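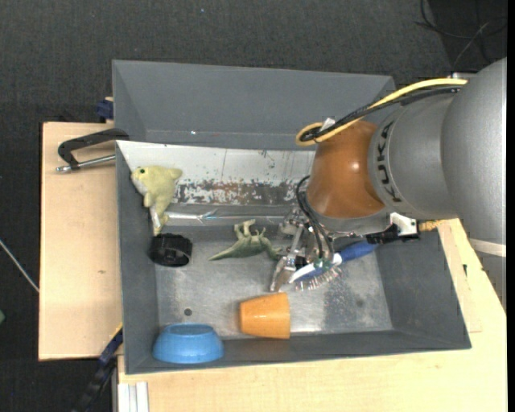 Phetsri Household Word List

A list of 2,483 everyday English words for things found in and near the home, each with its plural, a short definition and a room label. It was put together for spelling apps, vocabulary cards and word games. Compiled by Orathai Petchrat. Last update: Feb 19, 2020.

Contents

words.csv – the full list, one word per row
short.csv – the 1,000 most common words, same columns
rooms.txt – the 49 room labels used in the last column
changes.txt – what was added or removed in each version

Columns

word: lowercase, singular unless the word has no singular (scissors, tongs)
plural: blank if the same as the singular
definition: one line, no longer than 95 characters
room: one label from rooms.txt

Files are UTF-8 with Unix line endings. Fields are separated by commas, and definitions that contain a comma are in double quotes. Rows are sorted by word. Hyphens and spaces count when sorting, so "tea towel" comes before "teapot".

Where the words come from

The first version was typed up from the Milen card set, which was made for adult evening classes. Later words were sent in by teachers and by people using the Grarkton spelling app. All definitions were rewritten for this list. None were copied from a dictionary.

Spelling is American throughout. British words with no common American use, such as "airing cupboard", were taken out in the November version and are not coming back. "Kettle" stays.

Known problems

Room labels are a matter of taste. "Stool" is under kitchen and "bucket" is under laundry, and several people have written to disagree. Each word gets one label only.

Garden words are thin compared with kitchen words.

Some plurals are rarely used (linoleums, for one). They are kept so that the column can be checked by script.

Words with two meanings have one row, with the household meaning given. "Iron" is the tool – the metal is not covered.

Sending changes

Open an issue with the word, the plural and a definition that fits the length limit. Please check changes.txt first to see if the word was removed before. Brand names are not accepted, even ones people use as ordinary words.

License

Free to use and change, including in paid products. Credit to the Phetsri list is welcome but not required. The Firau word game uses an older copy, so its room labels will not match the current file.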